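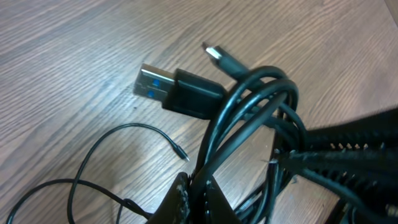 Rusix opens its first shared workspace for small tech firms, and the kettle's already on

I've been telling anyone who'd listen that Beltilar was the right town for this, so it's lovely to finally put it in a press release. Rusix, the little company I started at my kitchen table, is opening a shared workspace on the top two floors of the old Ghumman building, and the doors open this March.

We've got 50 desks up there, plus 16 small lockable rooms for teams who need to spread out a bit or make phone calls without annoying everyone. You can take a desk by the day or by the month. I've kept the monthly contract to 2 pages (I timed myself reading it, and I was done before my toast popped up) and you can leave with a month's notice.
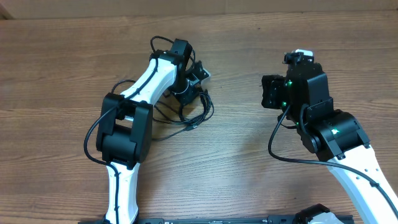 BELTILAR, March – When I started out I rented a room over a shop with one socket and a radiator that came on when it fancied. I loved it, mostly, but I hardly spoke to another business owner for a year. I'd have given a lot to lean over and ask somebody how they'd handled their first VAT return! So that's really what we're building at Ghumman: somewhere for people running young firms to get on with their work and bump into each other on the stairs.

Before we signed the lease we sent a survey round to local people who run a business or were thinking of starting one, and 669 of you filled it in, which floored me. Cheap desks came top, as you'd expect, but parking and decent broadband were close behind, and a surprising number of you asked for somewhere to keep a bike. The bike store is on the ground floor, round the back by the bins. Parking I'm still arguing about with the landlord, so please don't count on it yet.

Our broadband and door entry system come from Farard, another Beltilar firm, and they'll be taking one of the rooms on the upper floor themselves. I'm very happy about that, partly for selfish reasons (they'll be down the corridor if the wifi goes off).

Every Friday at 4pm we'll stop for tea and an open table, where members can bring a problem and see if anyone's got an idea. It's free, and you don't need to be a member to come along to your first one. There's no slideshow and you won't be asked to pitch anything, I promise.

Roughly half the desks have been spoken for already, mostly by software people, along with a couple of designers and a firm that does booking systems for dog groomers. If you'd like a look round before you decide, drop us a line and I'll show you up myself. The lift works, but it's slow, so allow a few minutes.

Journalists are very welcome too. I can talk about starting a business in a smaller town for as long as you've got, and I'll happily sort out a visit to the building.

ENDS

Contact Rusix | Press office | © Rusix, all rights reserved | Back to top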